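Sewing on buttons in November

My winter coat lost its third button on the way to the train, and I decided that was it, I was going to sit down and fix the thing properly. I'd been wearing it with a safety pin since last year (the pin was gold, the coat is navy, it fooled no one).

I should say that I do not come from a sewing family. My mother took everything to a woman over the dry cleaner's in Caseck, and hems came back in a paper bag with a ticket stapled to it. So everything I know I learned from my neighbor Farah Entili, who made me practice on an old pillowcase before she'd let me near the coat. I sewed the same button on and cut it off again until I was sick of the sight of it!

First thing I learned is that I had been using way too much thread. I used to pull off an arm and a half's worth so I wouldn't have to rethread, and then spend the evening picking at knots. Now I cut a piece from my fingertips to my elbow, double it, and run it over a lump of beeswax. The wax was a revelation. It squeaks a bit going through heavy wool but it hardly ever tangles.

Second thing is the shank. On a thick coat the button has to stand off the cloth or the whole front puckers when you do it up. Farah lays a matchstick across the top of the button, sews over it, slides it out, and then winds the thread around underneath a few times before tying off. My first go looked like a spider had been at it. The second was okay. I used a toothpick because I didn't have matches, and it snapped, so maybe buy matches.

The coat itself came from the Stelley rummage sale, and the lining has a label from a shop called Liew that I've never been able to find anything out about. If you know it, leave me a comment. I'd love to know how old this coat is. The buttons are dark horn, or I think they're horn, and I bought replacements at the market on Sunday that are close enough if you don't stand right next to me.

After the buttons I got ambitious and went after the pocket, which had torn at the corner. That one's a backstitch job, and it's fiddly because you're working down inside a bag with one hand and holding the edges together with the other. Small bites, close together, and don't haul on the thread or it gathers up.

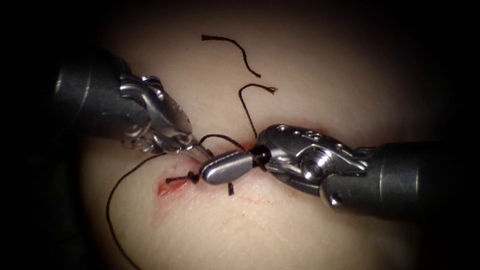
Small stitches, steady hands. I'm working on both.

The pocket held, by the way. I've had my keys and a full-size flashlight in there all week and there's no sign of it going. The stitches wander off to the left at one end, but they're on the inside and I'm the only one who'll ever feel them.

Next up is the lining under the left arm, which has split along the seam. Farah says to use a ladder stitch there so it disappears when you pull it closed – I've watched her do it and I still don't quite see where the thread goes. I've got the pillowcase out again and a reel of navy silk that cost more than the buttons did, so I'll give it a try this weekend and report back.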